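Kitchen tips: clearing the counter, and can a machine do it for you?

Updated Friday, June 29, 2018

Readers ask me often if they should wait for a robot before they reorganize the kitchen. My answer is no. Do it now, but do it in a way that a machine could also follow. A counter which is easy for a robot is also easy for a tired person.

First, give each thing one place. Bottles go in one open box, cups on one shelf. Doors and lids are difficult for a machine, and for children too, so an open front is better.

Second, keep the bottles standing. A small bottle on its side can roll when you touch it, and a hand of metal or plastic does not feel this as quickly as yours.

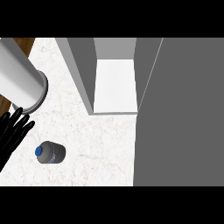 Simulated counter with a black robot hand, a small bottle lying down and a gray open box.

Orestis Stefanou, who writes programs for such simulations in Avatberg, told me that his robot had 1000 tries at putting one bottle into one box. It succeeded in 616. For a computer this is a good day's work. For my kitchen it means too much water on the floor. He also said that shiny white marble gives him more trouble than a dull surface, so if you are choosing a new counter anyway, think about matte.

Third, leave a free strip in front of the box, as wide as your two hands. You need it to put things down before you sort them.

For wiping, I still use a cotton cloth, warm water and a drop of dish soap. No vinegar on marble, please! It leaves dull spots and they do not come out by washing.

Next time: Santino Sepúlveda from Esiseck tries a floor machine in his workshop, with sawdust and dropped screws.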